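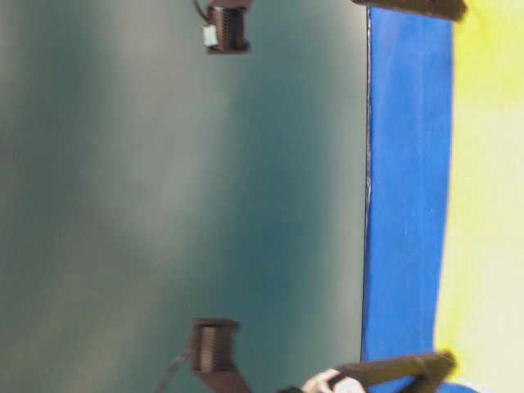

**Inger Vestergaard** - técnica de captura de datos, proyecto Drornine

### Cuaderno, febrero, 16:40

Objetivo de hoy: 70 demostraciones de acercamiento con la pinza abierta. Guardadas: 64. Las 6 restantes son mías, por soltar el pedal de grabación antes de tiempo. El pedal no tiene la culpa, aunque se la eché.

La cámara fija ve los dos dedos abiertos sobre la banda azul, pero con todo bastante borroso. Para Šimko es «variedad visual»; yo lo llamo enfoque. He marcado la tanda como `borroso` y que decida el filtro.

El cable del motor de abajo sale en diagonal hacia el borde. Mirar si el modelo lo toma por un tercer dedo - con la versión anterior ya tuvimos esa conversación.

Pendiente:

- reenfocar y repetir 4 tomas de control
- cambiar el fondo, que con este llevamos unas 1000 demos
- pedir a Bretico otro pedal

Los nombres de archivo siguen sin tilde. Šimko sobrevive como `Simko_2`.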